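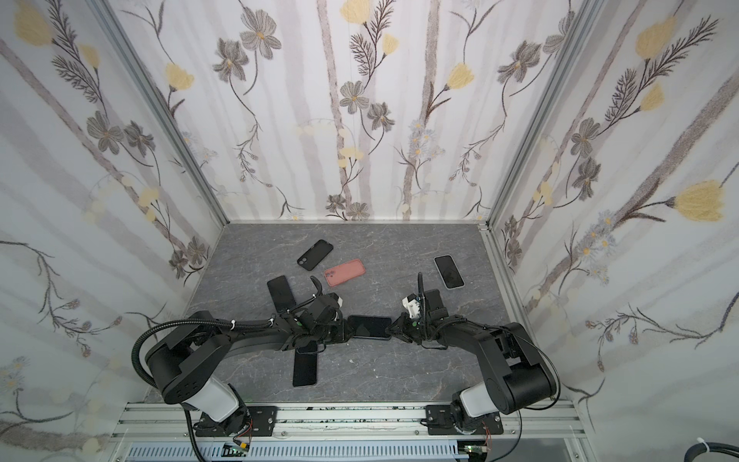

Old Phones, New Homes: What Happens to the Phones in Our Drawers?
A student project report, Urnham High School, Environmental Studies

Why we picked this

It started with a junk drawer. One of us was looking for batteries at home and found four old phones under the takeout menus, two of them with no charger anywhere in the house. We brought it up in class on a Tuesday and almost everyone had the same story. So when project topics were due, we already had ours!

Our main question was simple: why do people in Urnham keep phones they don't use? Our second question was what it would take to get them to hand the phones over.

How we did it

We made a paper survey with three parts and sent it home with students in every grade. We also left copies at the front desk of the public library and at Mertens, the repair shop on the main street, where they let us put up a poster next to the register. The survey asked how many unused phones were in the home, how long the oldest one had been sitting there, and what the main reason was for keeping it.

After that we ran a collection box in the school lobby for two weeks in September. Before the box went out we had to work out what to do with whatever landed in it. Ruren, the recycling center across the river, agreed to take the lot as long as we kept swollen or cracked batteries separate and stored them the way they told us to. We learned a lot from that phone call and rewrote our poster twice because of it.

What the survey said

The surveys that came back listed 2,292 unused phones. We added the numbers up three times because we didn't believe it the first time. That is a lot of metal and glass sitting next to spare keys and dead pens.

The reasons were the best part to read. The most common answer by far was photos. People had pictures of babies, pets and grandparents on a phone that wouldn't turn on anymore, and they were not going to let it go. The next was "just in case," meaning a backup if the new phone broke. When we asked a few families about this in person, most said they had never once used the backup. Third was worry about private information. Several people wrote that they didn't know how to erase a phone and didn't trust anyone else to do it.

A smaller group said they simply had no idea where to take one. Some of those people live within walking distance of Mertens, which has taken old phones for years — there's just no sign in the window saying so.

What went in the box

We collected 42 phones, plus a big tangle of chargers we hadn't asked for. Flip phones got the most attention, and a couple of teachers got pretty sentimental about them. Most of the smartphones had scratched or cracked screens.

The first few days were slow. Then we held a help table at lunch with a printed guide on backing up photos and doing a factory reset, and the box filled much faster. We wrote the guide ourselves and tested it on our own parents, who found every confusing step we had missed. Step six alone had four versions.

What surprised us

We expected people to be lazy about recycling, and that was unfair of us. People cared. They wanted their photos safe first, and once they had a way to do that, a lot of them were happy to give up the phone the same day.

We also didn't know how much is inside one. A phone can have copper, gold, cobalt and lithium in it, all of which have to be dug up somewhere. One group member made a wall chart of where each material is mined, and it is still hanging in the science hallway.

Problems

Our survey had a mistake. We asked about "your home," and brothers and sisters in different grades sometimes filled out separate copies, so some drawers probably got counted more than once. Next time we would put a check box at the top for families who had already answered. We also got very few answers from older people who don't have kids in school, and the library copies mostly came back blank.

The box was hard to watch all day. We ended up moving it inside the office each afternoon, which meant people at evening events couldn't use it.

What we'd like to do next

We want to run the help table again in the spring, this time at the library on a weekend, with cables for older models. Our survey form and the photo backup guide are in the class folder, under the name we gave the project, Nusico. Any class that wants to borrow them is welcome to, and please fix step six if you find a better way to word it.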